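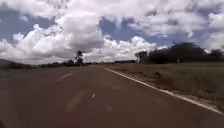
Hamidreza Jafarzadeh wrote in to ask whether you zero the trip meter before or after the Skestosach turnoff. After! I should have put that in the first version.

Step 4. Pull well off the pavement, stop, and set the meter to 0.

Step 5. Drive on and keep the white edge line on your right.

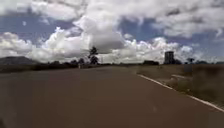 Step 6. At 70 miles, compare your reading with the Travitz route card and write down both (mine never match, ha).

CAUTION: Let your passenger do the writing. I mean it!

Note: my cards are from July, so check the mileages.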